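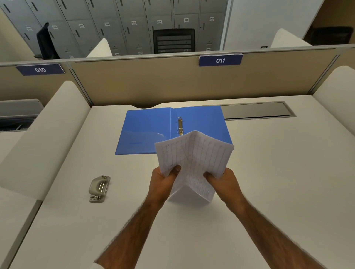 I have been putting off my class notes for longer than I want to admit, and the pile finally got tall enough that it slid off the shelf and onto the dog's bed. So this week I packed the whole mess into a tote bag, walked it over to the library at Gerken, and grabbed one of the numbered carrels upstairs. I always do my paper chores there because at home I would stop after ten minutes to look for a snack. A white desk, a blue binder, a two-hole punch and a fat stack of folded lined paper covered in my tiny handwriting, and that was my whole afternoon!

Some background for those of you who came over from the knitting posts. I'm in the second year of the evening bookkeeping course, and I take all my notes by hand. I write small and in narrow columns (old habit, I used to copy recipes that way) and then I fold the sheets in half and shove them in my bag. It's a terrible system. By the end of a term I have bundles of the stuff, all with a crease down the middle, and none of it wants to lie flat in anything.

First job was sorting. I went by unit, then by date, and for the pages where I forgot to write a date I went by which pen I was using, which worked better than you'd think. There were 91 sheets in the tax unit alone. I also found a grocery list, a bus schedule and half a letter to my landlord about the radiator, and I'm keeping the letter because he still hasn't fixed it.

Then the creases. If you punch folded paper without flattening it first, the holes come out crooked and you get that awful wavy edge in the binder. What I do is bend the bundle back the other way along the fold, hold it a second, then tap the long edge on the desk until everything lines up. Heavy books help too, if you have the patience to leave them overnight. I don't.

Punching is my favorite part, I'll be honest with you. Small stacks only! I do 6 sheets at a time, and if I get greedy the handle goes stiff and I end up standing to lean on it, and in a quiet library that thunk carries. I got one look from across the aisle and slowed down after that. Empty the little tray before you start, too, or you will be picking paper dots out of the carpet like I was last July.

As for the binder, I went with a plain ring one, plastic cover, very blue. I had my eye on the fancy Clumis kind with the elastic strap, but it was out of stock at Myklebust and I wasn't going to wait two weeks for an elastic strap. The plain one wipes clean, and I can find it on a shelf from the other side of the room.

I still need dividers. I tried making some out of cereal boxes and they were too thick, so the rings wouldn't close right. If anyone has used the thin Turnura ones, tell me whether the tabs tear, because a pack of 50 is a lot of dividers to be stuck with.

Next up is the payroll unit, which is in a shoebox under the bed, and I'm not opening that until after the exam.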